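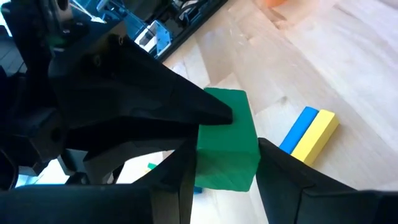
What is a town council?

A town council is a group of people who make decisions for a town. They decide things like where a new playground should go, when the library is open and how much money to spend on mending the paths in the park.

The people on the council are called councillors. They are chosen by the grown-ups who live in the town. Choosing them is called voting, and the day when everybody votes is called an election.

On this page we will use a town called Nallenmont to show how it works. Nallenmont has a council with 13 councillors. Your own town may have more or fewer.

Why do towns need a council?

Think about your street. Somebody has to empty the bins. Somebody has to pay for the street lights and cut the grass by the bus stop. One family could not do all of that for a whole town, so everyone pays some money and the council looks after the jobs.

The money people pay is a kind of tax. Tax is money that everyone puts in to pay for things everyone uses. The council has to write down how it spends the money, and anyone in the town can ask to see the list.

Who does what?

In some places there is only one council. In others there are two or three, and they share the work. A small council might look after the allotments and the village hall, while a bigger one looks after schools and main roads. If you are not sure who looks after something, your library can usually tell you.

The national government is different again. It makes laws for the whole country, such as how old you have to be to drive a car. A town council cannot change those laws. It can make some local rules, such as where dogs must be kept on a lead.

What is a ward?

A town is split into areas called wards. Each ward chooses its own councillors. This means that people from every part of the town have someone to speak for them.

One of the wards in Nallenmont is called Konero. It is the part of town near the river, and 2,000 people who live there are allowed to vote. Konero has 2 councillors. They are Ginevra Carbone and Gerardo Donati.

Ginevra Carbone belongs to a political party. A party is a group of people who agree about a lot of things and work together to win elections. Gerardo Donati does not belong to a party. A councillor without a party is called an independent.

They sit in the same room at meetings and they often vote in different ways. That is allowed. Councillors are supposed to say what they think and listen to what the others think.

How does an election work?

First, people who want to be councillors put their names forward. They are called candidates. Candidates knock on doors, hand out leaflets and tell people what they would do if they won. This part is called the campaign.

On election day, voters go to a polling station. It might be a school hall, a church or a community centre. Inside, each voter is given a piece of paper with the candidates' names on it. This is the ballot paper. The voter goes into a booth, puts a cross next to a name, folds the paper and drops it into a box.

You do not have to tell anyone how you voted. This is called a secret ballot. It means that no one can be bullied into choosing a person they do not want.

Some people cannot get to the polling station. They might be ill or away from home. They can ask to vote by post, or ask someone they trust to vote for them.

When voting has finished, the boxes are taken away and the papers are counted. The candidates are allowed to watch. If the result is very close, the papers may be counted again.

What happens at a council meeting?

The Nallenmont council meets in the evening, at 7 o'clock. The person in charge of the meeting is called the chair. The chair decides whose turn it is to speak and makes sure everyone keeps to the subject.

Before the meeting, each councillor gets a list of the things they will talk about. The list is called the agenda. Somebody also writes down what was decided, and those notes are called the minutes. They have nothing to do with the minutes on a clock.

Last October the agenda had a question about Lombardi Lane. Cars drive down it quickly and there is a primary school at one end. Ginevra Carbone wanted a new crossing outside the school. Gerardo Donati wanted speed bumps along the whole lane. Another councillor said the town should spend the money on the swimming pool roof.

They talked about it for a long time. Then the chair asked for a vote. All 13 councillors were there and each had one vote. Seven voted for the crossing and six voted against it, so the crossing was agreed.

With 13 people voting, one side will always have more if everybody picks yes or no. If somebody is away, there can be a tie. In Nallenmont the chair is then given one extra vote to settle it.

Can children have a say?

You have to be an adult, or nearly an adult, to vote. The age is different from country to country. You can still tell the council what you think.

You can write a letter or an email to your councillor. Say who you are, which part of town you live in and what you would like to change. You can also start a petition, which is a letter that lots of people sign.

Pupils at Famer School in Nallenmont wrote to the council about the broken swings in their park. Their letter was read out at a meeting and the swings were put on the repair list.

Words to know

Agenda: the list of things to talk about at a meeting.
Ballot paper: the paper you mark when you vote.
Candidate: a person who wants to be elected.
Independent: a councillor or candidate who is not in a party.
Minutes: the written notes of a meeting.
Ward: one part of a town, with its own councillors.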